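Buteo Season One Box Set: A Review From Somebody Who Watched It Twice

By Mitiku Yimer
January 15, 2025

I should say up front that I was always going to like this. Buteo was the show that got me through a very long December, the one where a small mountain town wakes up to find that everybody over forty has forgotten the same afternoon. I watched it on my laptop the first time, in bed, with a cold. So when the box set was announced I ordered it the same evening and then checked the tracking page far more often than a grown man should.

The set has 12 episodes over four discs, a commentary track on most of them, and a thick little companion book of 104 pages. The book is lovely! There are maps of the town, the letters from episode five printed in full, and a long interview with the writer, Lino Bellini, about how the ending changed. 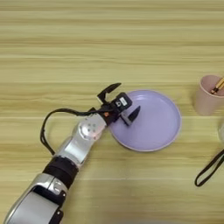
The lavender plate on the tabletop.

Let me talk about the picture first. The streaming version always looked muddy to me in the night scenes, and this show has a lot of night scenes. On disc you can finally see what is going on in the quarry - I had missed a whole person standing by the gate in episode three, and I won't say who. Sound is just as good. The bells are louder than I remember, and my poor dog did not care for them.
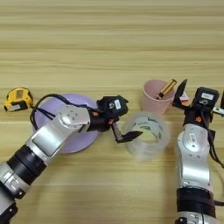

Yellow tape measure, with the plate next to it.

The commentaries are more of a mixed bag. Bellini is a joy, he rambles and laughs and goes back to correct himself, and he's pretty generous with clues about Harard. If you've been reading the theories (I have read far too many, including one fan thread that ran to 1,236 replies), you'll know the big question is whether Harard is the doctor's brother or the doctor himself. He doesn't settle it. He does say we should look at the shoes in the finale, so of course I went straight back and looked at the shoes, and now I'm more confused than ever.

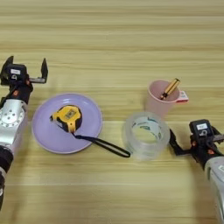 The deleted scenes are where I'd have liked more. There are only a few, and the long one at Mugo, the lake house, stops right as Harard picks up the phone. I'm still a little sore about it. The menus are slow too, and you have to sit through the same logo every time you change a disc.
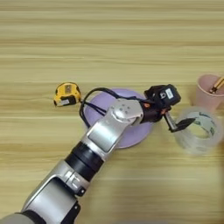
Packaging is by Loltik, who also did the soundtrack on vinyl, and it's sturdy enough, though the discs sit very tight and I was nervous prying out the second one. Mine is number 261 of the first run, stamped inside the lid, and I'm pleased about that in a way I can't quite defend to my family.

If you only want to see the show once, stream it and save your money. If you're the kind of person who pauses on newspaper headlines, get the set, and start with the commentary on episode three. Then please write and tell me what you think about the shoes.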